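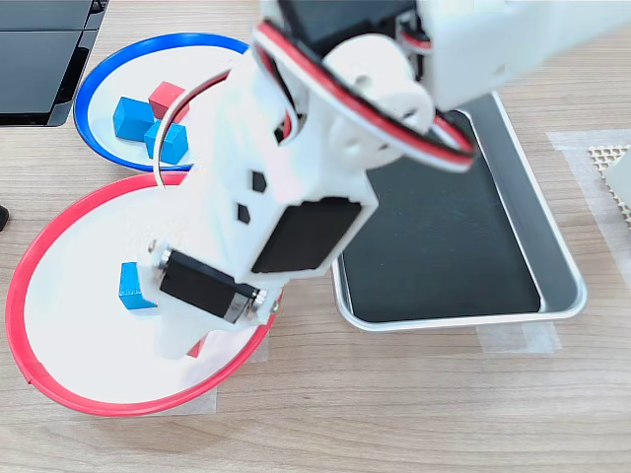

ok so the dinner plan for mom's reunion, since everyone keeps texting me separately

1/ it's at Rivas, the back room. NOT Bullinico, they wanted $1058 for the night and that was before drinks

2/ we have 52 yeses. room holds 40 seated. yes I know. Yolanda is asking about the patio

3/ food is potluck now. sign up with Araceli, she has the list. we have 17 people bringing potato salad – please, somebody make a vegetable

4/ if you eat no meat tell me by tonight, Cayetano is doing the beans and he will put bacon in unless stopped

5/ parking is on the church side, teh front lot gets towed. ask Lucero how she knows

6/ bring old photos, the ones from the April trip especially. write names on the back in pencil

7/ no speeches over two minutes. tio this means you

8/ patio is a yes!! but we need to bring our own chairs, folding ones are fine

more tmrw, phone is at 3 percent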